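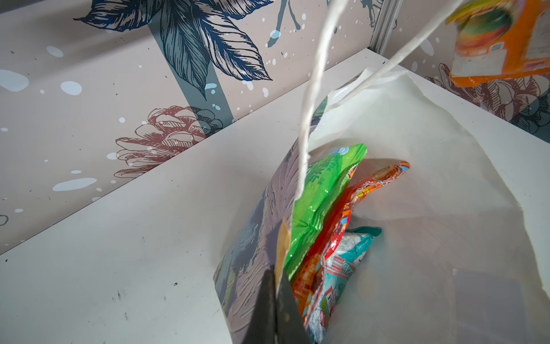 # Snack bags: your questions answered

Welcome, and thank you for stopping by! We pack paper bags of snacks at our little shop in Tellham, and since Theda Bauerfeind first put a few on the counter we've been asked the same handful of things over and over — by post, by phone, and quite often by somebody leaning on the door with a bag already in hand. I've tried to write the answers down the way I'd give them to you in person, so some of them wander a bit. If yours isn't covered, there's an address at the bottom.

## What do you put in a snack bag?

Mostly packets, with a box or two. By packets I mean the soft, crimped kind you tear across the top: rice crackers, seaweed, shrimp chips, roasted peas, little dried plums, whatever has come in lately and tasted good. The boxes are usually biscuits or chocolate-covered something. A lot of what we carry is imported and the printing may be entirely in Chinese, Vietnamese or Japanese, which is half the fun if you ask me, but do see the allergy question further down.

## Can I choose what goes in?

Yes, please do! You can choose everything, or nothing, or you can tell us "two salty, one sour, the rest up to you" and we'll be delighted. Graciela Maldonado does most of the choosing on open orders and she has strong feelings about balance, so you won't end up with a bag of nothing but spicy peanuts unless you ask for it in writing. (One gentleman did. He got them.)

## How many things fit in one bag?

A medium bag holds 6 or 7 ordinary packets and still lets the handles come together at the top. If you want boxes in there too, count each box as two packets. Puffy bags of chips are the troublemakers, being mostly air, and one big one can take up half the room. When an order is too much for a medium we'll write and ask whether you'd like a large or would sooner have it split in two.

## What's the right order for packing? Mine always slump.

Oh, I get this one a lot from people filling their own, and I'm so glad you asked. Open the bag fully first and run your hand down inside to square off the bottom. Stand it on something flat, and leave it there while you fill it. Trying to hold the bag with one hand and pack with the other is how corners get crushed.

Then stand the packets up on their bottom edges, like records in a crate, one behind another and leaning a little. Put the tallest at the back and the shortest at the front so that every top shows when someone looks in. If there are only a few packets they will lean quite a lot, and that's fine.

Boxes can go in first or last, depending on what's in them. A heavy one goes in before anything else and lies flat, to make a floor. A light one can be lowered in at the end, down the side, where it works as a sort of bookend. Go slowly with the last one! The corners of a carton will catch on a crimped seal if you drop it straight in.

## Should I lay the packets flat instead?

You can, and for a long car ride I might. Flat packets travel well but they hide each other, and whoever opens the bag sees only the top one. Crackers don't care for having jars set on them, either.

## Which bags do you use?

White paper with twisted paper-cord handles. We've tried flat paper handles and they tore on us, and ribbon looks lovely but cuts into your fingers by the time you reach the bus stop. Some of our bags are plain and some have a printed panel with leaves and plants on it, in soft grays and greens. We can't always promise which you'll get, though if you have a preference, put it in the notes and we'll look through the stack.

## Will the handles hold?

For snacks, easily. For bottles, I'd rather you didn't. Dennis Massawe once sent a customer off with three bottles of plum syrup in a medium bag and walked her to the corner with his hands underneath it the whole way. If you're adding anything in glass we'll double the bag and put a piece of card in the bottom — no charge, and please don't feel you're being a nuisance.

## White paper shows every crease. How do I keep a bag looking nice?

It does, and I've made my peace with it. A few soft folds down the sides are just what paper does when it's been stored flat. If it bothers you, open the bag the evening before and leave it standing. Don't iron it with the handles on. Edeltraud Brandes used a cool iron on one from the inside, with a tea towel between, and it came out beautifully, but she is more patient than I am.

## Do you add tissue paper?

Only if you'd like it. Tissue is pretty in a gift bag, but it also eats up the space for one good packet. If the bag looks a bit empty I'd sooner tuck one folded sheet in at the back, behind the tallest packet, than scrunch it on the bottom where no one sees it.

## I can't read the label. How do I know what's in it?

Every order comes with a slip listing each item in English, with its main ingredients as given to us by the importer. If your slip has gone missing, write to us with your order number and we'll send it again. Small stickers and barcodes sometimes end up over part of the printing, and you're welcome to ask us about those as well.

## Can you pack for allergies?

We can leave things out, and we're careful, but we are not an allergy-safe kitchen and the snacks are made by other people in other places. Please tell us before you order, and please check the slip before anyone eats. If we're in any doubt about an item, it stays out of your bag.

## Do you do parties and weddings?

With pleasure. Our biggest order so far was 253 bags for a wedding in Tremstead, every one with the same contents, and we packed them over 5 days with the radio on. For anything that size we'd like to hear from you a good month ahead. September fills up fastest, so earlier still if that's when you're celebrating.

## How should I store a bag until I give it?

Somewhere cool and dry, upright, with a bit of space on each side. A shelf or an open cabinet compartment is ideal. Keep it out of the sun if there's any chocolate, and away from the stove, and off the floor if you have a dog. Fold the handles inward if the shelf above is low; the cord springs back quite well.

## Can I bring the bag back to be filled again?

You can, and Lutz Kleinschmidt will be very pleased with you. So long as the bottom is sound and the handles are firm, we'll refill it and take a little off the price. Bags with grease spots are best kept for your own recycling.

## How do I get in touch?

Write to Snack Bags, care of the shop in Tellham, or come by in the afternoon when the morning deliveries have been put away. Letters are answered within the week, usually by me, usually at more length than you needed.

*Page last updated 7 July 2023*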